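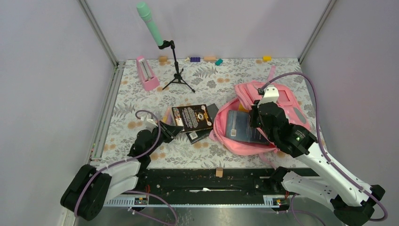
Mateja Atanasov wrote in after the last page to say that wiping new steel down with an oily rag is all very well, but what do you do with the bars that have already gone orange at the back of the shed? Fair question, Mateja, and one I should have got to sooner, so this page is mostly for you and anyone else with a corner full of sorry-looking offcuts.

Looking after small lots of steel at home
Updated August 19, 2024

I buy my steel in dribs and drabs from Marciniak, out past the Flardale turn-off, and over the years I've brought home a fair bit more than I've used. Flat bar, angle, a few lengths of square tube, and a box of odds and ends they let me fill from the offcut bin if I'm polite and don't turn up at smoko. Most of what follows I learnt by doing it badly the first time.

Sorting what you've got

Pull the whole lot out onto the driveway on a dry morning. You'll want gloves, closed shoes and a cup of tea. Put the flat stuff with the flat stuff and the tube with the tube, and have a bucket handy for anything shorter than your hand. I keep those for packers and test welds, and when the bucket is full the scrap man in Demaldale gets it.

While it's all laid out, run a magnet over anything you're not sure of. Ordinary mild steel will grab it firmly. A lot of the common stainless won't hold it much at all, though the odd piece will have a bit of pull where it's been bent or cut, so don't treat the magnet as gospel. Aluminium you'll pick by the weight.

Galvanised pieces get their own pile, well away from the rest. If you weld, you'll already know not to go burning zinc in a closed shed, but it's surprisingly easy to pick up the wrong length when the light's poor. I put a stripe of blue paint on mine.

Getting the rust off

For light surface rust, the sort that comes off on your fingers, a rag with a little light oil and a green scourer will do it. Rub along the length of the bar, wipe it clean, then wipe it again with a fresh bit of rag. A wire cup on the grinder is quicker, but please wear a full face shield and not just the glasses. Those little wires fly.

For small brackets and bolts I soak them in plain white vinegar in an old ice cream tub with the lid sitting loosely on top. Overnight is usually plenty. Rinse them, give them a dip in water with a spoonful of bicarb stirred through, rinse again and dry them straight away. The first time I did this I left them on the step to drip dry and went in for lunch, and they had a fresh coat of rust by the time I'd washed up! These days they go in front of the fan heater and then get oiled while they're still a bit warm.

Don't put galvanised or chromed bits in the vinegar. And if a bar has pitted so deeply that you can feel the holes with a fingernail, save it for garden stakes. 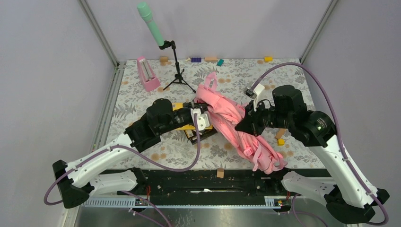

Storing it so you don't have to do all that again

Keep it off the concrete. A slab holds more damp than you'd think, and the underside of a bar will rust while the top stays lovely. I have two timber bearers with a strip of old rubber tacked along each one, and the long lengths lie across those. If you're short on floor, wall brackets are better again, so long as they're fixed into studs and you keep the heavy bars down low.

Stand short pieces upright in a bit of PVC stormwater pipe with a cap on the bottom. My neighbour over the back, Marianna Kwiatkowski, uses milk crates with the pipe cut to fit inside, and I must say hers looks a good deal tidier than mine.

Resist the urge to wrap everything in plastic. A tarp pulled tight traps the moisture underneath and you'll be back to the vinegar by spring. If the roof drips, drape the cover loosely over a rail and leave both ends open.

Oil it going into winter. I do mine in June, before the fogs settle in, with whatever light machine oil is on the shelf.

Labelling and cutting lists

Write the size on the end of every bar with a paint pen and cut from the other end. It sounds fussy, I know, but once the label's gone you're back to measuring. My list lives in an exercise book on a string: type, size, length left over, and which job it was bought for. I put 200 mm as my cut-off, and anything under that doesn't get written down.

Before you ring for more, go and read the book. I once ordered a full length of angle for a gate in Sketville when there was a perfectly good one lying behind the mower, and it's there still, if anybody wants it.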